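Valve springs get less attention than cams or pistons, and the lead engineer at Gevell would like that to change. The company winds springs for motorcycle and small car engines, and most of its customers call after something has already broken.

"They send us a bent valve and ask for a stronger spring," he said. "The first thing I ask is what installed height they measured. Half of them took it from the catalog."

Installed height is the distance between the spring seat and the underside of the retainer with the valve closed. On the single spring Gevell sells most, the rate is 115 pounds per inch. A seat cut slightly too deep lowers the closed load, and the valve starts to bounce at high rpm.

"You fix that with a shim. A stiffer spring hides it for a while and wears the cam," he said.

Wire comes from Plotovora in coils and is checked for surface flaws before winding. After heat treatment and shot peening, each spring is pressed to coil bind and held there, then measured again. Any that lose more than the allowed free length are scrapped. From every batch, 6 springs go to the fatigue rig, which Moodley built to Gevell's drawings.

He is less interested in peak load than in how the load drops over time. Race customers are told to check springs every 30 hours and write the numbers down.

"A spring that has lost a little and stopped is fine. One that keeps losing is on its way out - you only see the difference if you kept the old readings."

On titanium retainers, he was brief. They save weight at the valve, and he recommends them with the Trustar cam profiles, which close the valve quickly. On a street engine he would stay with steel.

Asked about break-in, he said new springs should go through one short heat cycle at low rpm and then cool fully before any hard running.
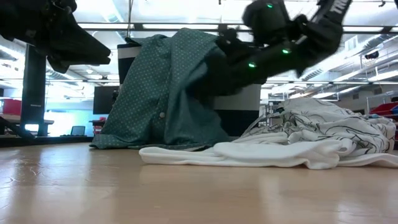 "Let it sit until the head is at room temperature," he said. "Then check the lash, and check the seat load again if you have the tool for it."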